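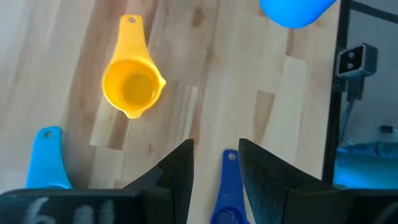

Measuring cup (dry)

A dry measuring cup is a kitchen vessel that holds a fixed volume when filled to the rim. It is used for flour, sugar, grains and other loose foods. Dry cups are distinct from liquid measuring cups, which carry graduated lines below the rim and are read at eye level.

Volumes

The customary cup in the United States equals 16 tablespoons, or 8 fluid ounces. Common fractional sizes are one-half, one-third and one-quarter cup. The metric cup used in Australia and Canada is 250 milliliters. Recipes moved between systems without conversion can give a stiffer or wetter dough, though the difference is small in most soups and stews.

Filling methods

In the spoon-and-level method, the ingredient is spooned in until it mounds above the rim, and the excess is swept off with a straight edge. In the dip-and-sweep method, the cup is pushed directly into the container. Dipping compacts flour and yields a heavier cup. Brown sugar is an exception — most recipes call for it to be pressed down firmly.

Materials

Dry cups are made of stainless steel, aluminum, ceramic or plastic. Plastic is light and can be molded in color, which allows a size to be picked out without reading the handle. Color schemes are not standardized and differ between makers.

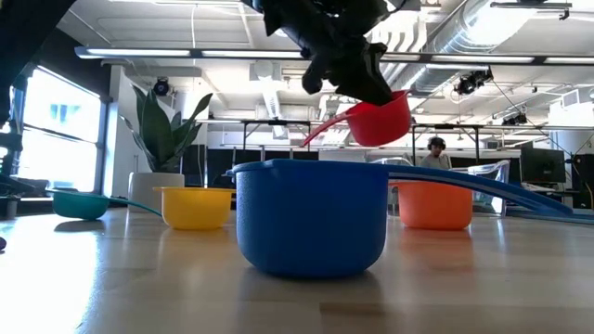 Accuracy

Household cups are seldom calibrated after purchase. A cup can be checked by filling it level with water and weighing the contents; one milliliter of water weighs very nearly one gram at room temperature. Bakeries generally measure by weight — volume is kept for small additions such as salt and spices.

See also

Cooking weights and measures
Kitchen scale
Measuring spoon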